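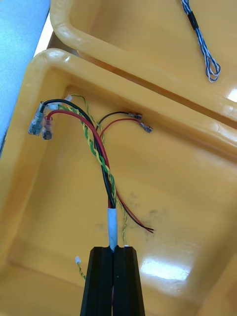
Conference schedule: does the flipped home/away thing ever even out?

Posted 17/06/2025 in College Football > Scheduling
Viewed 3,398 times

My school (Welau, go ahead and laugh) got its new conference slate and it is last year's slate with the homes and aways swapped. Same eight opponents. Last season we had Mondal, Trernby and Timwood all at our place, and we lost to two of them anyway. Now we get to go lose to them in person.

What I want to know is whether this balances out over time or whether some teams are stuck with a bad split forever. On paper we play four home and four away every year, so the league calls it even. But our four road games are the four I'd least like to play on the road, and our home games are against teams whose own fans don't watch them. Is there a rule against stacking it like that? And who do you complain to, if anybody?

Also we have an open week right before the worst team in the league. Thanks for that.

tailgate_in_the_rain

It evens out over the pair of years and that's all the league promises. You had the good half last season. You spent it, the way we all do, and now the bill has come.

There is no rule about how strong your home opponents are, at least not in any league whose handbook I've bothered to read. The usual rules cover how many home games you get, how many road games you can have in a row, and how soon you can come off a long trip and play again. Strength doesn't come into it because the pairs get set well ahead, and a team that was a pushover when the pairs were drawn may be terrifying by the time you get there. Trernby was a free win for most of my adult life.
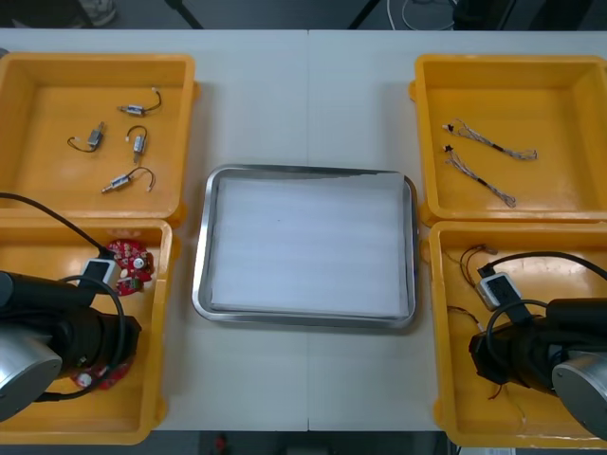 Where it really can go wrong is when the league reshuffles in the middle of a cycle. A new member joins, the rotation starts over, and somebody ends up going to the same stadium 2 years running. That happened to us with Timwood. I drove it both times, 1,104 miles round trip, and the second time I knew where to get a decent sandwich, so I suppose that's the upside.

If you want to check your own case, write out the last four seasons and mark each of the three tough ones H or A. If they all flip together every year, you're in what our message board calls the feast and famine group. Your athletic director can ask the league to break up the pattern at the next draw. Ours asked in January and got a very polite letter.

thirdandforever

Every fan base thinks it has the hardest schedule. Win your games.

mondal_til_i_die

Going to add something useful to the above. Road games matter less than people think and open weeks matter more. Look at who is rested when you play them. If Mondal gets a week off before you show up, that should bother you more than the 30 extra minutes on the bus.

As for your own open week, yes, it's wasted on a team you'd beat anyway. Or so you'd hope. I looked up your last few results and I'd take the rest.

oldpressbox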